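Skip to content
Home | Data | Benchmarks | Releases | Contact

This site uses cookies to remember your download preferences. Accept / Manage

# Hirna Mixed-Bin Picking Set

Data card, revised March 2022
Maintained by Yoon-hee Yook and Woo-jin Ra, Drestthorpe

## Summary

Hirna is a set of 2616 recorded pick attempts on household and workshop items in open bins. It was put together to give a plain answer to a plain question: can an arm clear a drawer's worth of mixed objects without a person stepping in? On the current release the answer is no. It can clear part of it, slowly.

## Task

One trial is one bin. The arm starts above the bin, picks items one at a time, and places each in the neighboring bin. A trial ends when the source bin is clear, when 12 attempts have been made, or when the operator presses stop. Items are dropped in by hand and left as they land. No fixtures or dividers are used, and overlap between items is expected.

The item pool covers kitchen utensils, hand tools, toy blocks, and cloth. Flat items against a wall are kept in the set on purpose – most published bin-picking results leave them out. 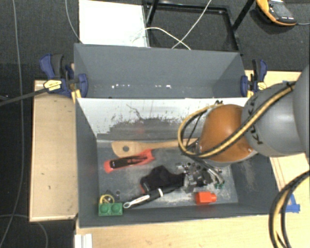 Each attempt is stored with one fixed-view color video, joint positions, gripper state, and an outcome label. Video and joint logs share a clock. Gripper state is logged on change only, so it must be forward-filled before use.

## Labels

- `placed`: item released inside the target bin
- `dropped`: item lifted, then lost before release
- `no_lift`: contact made, item stayed in the source bin
- `double`: two or more items lifted together
- `stopped`: operator ended the attempt

Labels were assigned from video by Ye-rin Han and checked by Nam-gil Seol. Where they disagreed, the attempt carries both labels and the field `agreed` is set to false. We recommend dropping those rows for training and keeping them for evaluation.

## Known limits

Rigid blocks are the easy case. Cloth is often labeled `double` when it drags a small tool along. Long thin handles lying parallel to a wall account for most `no_lift` rows. Shiny bin walls produce reflections that our segmentation baseline sometimes reports as objects. Cables cross the camera view in many trials and are not masked.

Timing should not be compared with human sorting speed. The arm was run at a reduced speed limit, and the planner timeout is 60 seconds per attempt.

The set does not cover liquids, glass, food, or blades. A model that scores well on it has been tested on moving objects between two bins and should not be described as able to tidy a kitchen.

## Access

Request forms go to Bit-na Gil. Use the Koo loader, v2 or later. Older versions read the joint order wrong.

3 comments | 14 shares
Subscribe to release notes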